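Prarero Clothing Reuse: progress report to the Cleser Fund
17 July 2019

The February intake is finally through the house. Of the 48 bags that came in, 5 are still waiting, mostly odd socks and one item Markos Christodoulou maintains is a poncho. Sorting has moved upstairs, as the bed is the only surface large enough to lay a jumper out flat and argue about it.

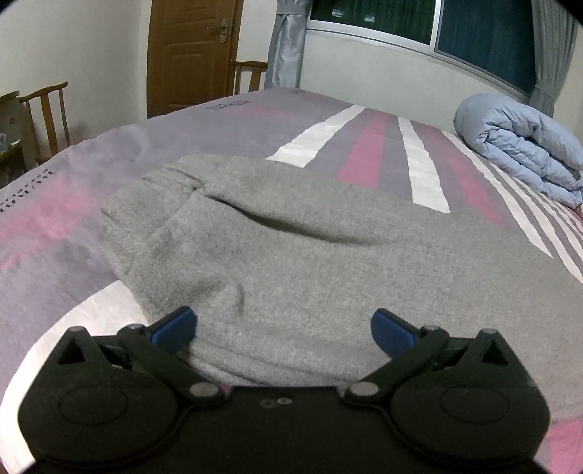 Grey garment laid out on the bed, before folding.

Fuzzy knits remain our slowest category. They refuse to stay folded and take up twice the shelf they were promised. Kyu-ri Cheon has rewritten the folding sheet, which now runs to one page and is occasionally read.

Spending is within the grant, apart from 20 storage boxes whose lids fit some other box. Marina Triantafyllou is pursuing the refund. We expect to clear the last bags, poncho included, before the next report.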